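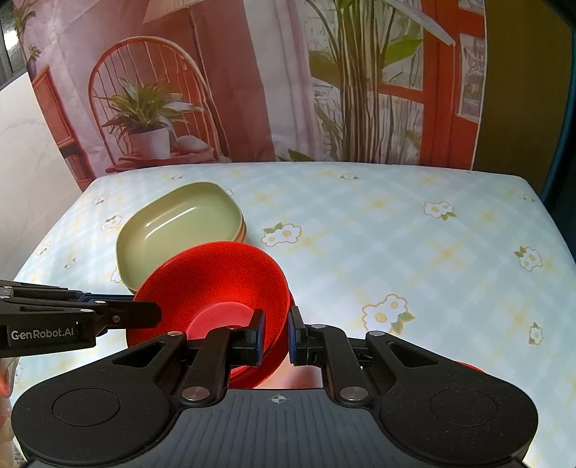
Crescencio Orozco
Faculty adviser, Montes Robotics Club

Our club spent most of this spring on bowls. Red ones, a green one, stacked and nested on a flowered tablecloth, with students working a pair of hand-held grippers and trying to get a fingertip on each side of a single rim. I think it's the best thing we've ever done, and I'd like to talk other schools into trying it!

For years we built for the Ketness Cup, like everybody in our league. You know the format: two minutes, a loud gym, a robot that throws or climbs or shoves. I love that stuff and I'm not giving it up. But a kid can go through four seasons of it and never have to think about how a hand picks up a dish, and that seems like a real hole to me.

So in January we started the Mendska project, named after the street the shop is on. Students hold the grippers themselves and record how they separate and move ordinary kitchen things. We have 247 recordings as of 15 May 2019. Every one was done by a student, then watched and argued over by other students, and the arguing is where the learning happens. Why did she tilt the top bowl first? Should the second gripper steady the stack or stay out of the way? I've heard ninth graders go at that question for a whole lunch period, with diagrams.

Some parents have asked me where the robot is. Fair question. The arm comes in July, and the students will get to see how much of their own skill they managed to write down. My guess is less than they hope – and I can't wait, because then they'll want to know why.

The other complaint is that it looks dull next to a competition. Come by the shop on a Friday! We had 38 kids sign up this term, more than we have stools for, and several had never touched a wrench. One of them told me she joined because she already knew how to do dishes. She runs our recording schedule now, and she's strict about it.

If your club has a table and some mismatched bowls, you could start next week. Ask for our task sheets and I'll send them, coffee stains included.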